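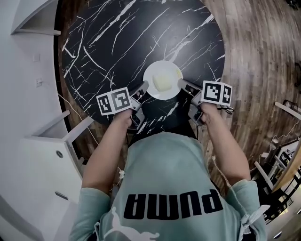

Sleeves up at the round black marble table.

Checking a pharmacy bill at home

I don't put much faith in the "savings alerts" that pharmacies send out. My own paperwork has caught more mistakes than any of them.

Keep every label and receipt for 90 days. A shoebox will do. When the statement from your insurer shows up, match each line to a label: drug name, strength, number of pills, date filled. In March mine listed a refill for $659 that I never picked up. The store called it a computer glitch – maybe so, but I had to call twice to get it reversed.

Open the bag before you leave the counter. If you paid for 90 tablets and the bottle says 60, say so right there.

Don't give your member number to anyone who phones offering a free knee brace. Hang up and call the number on your card.

As for paid tracking apps, I tried Rastero for a while at $29 a year. It read my labels wrong and wanted my bank login. A pencil and a wall calendar cost less. Cross out your name before you recycle old labels, too.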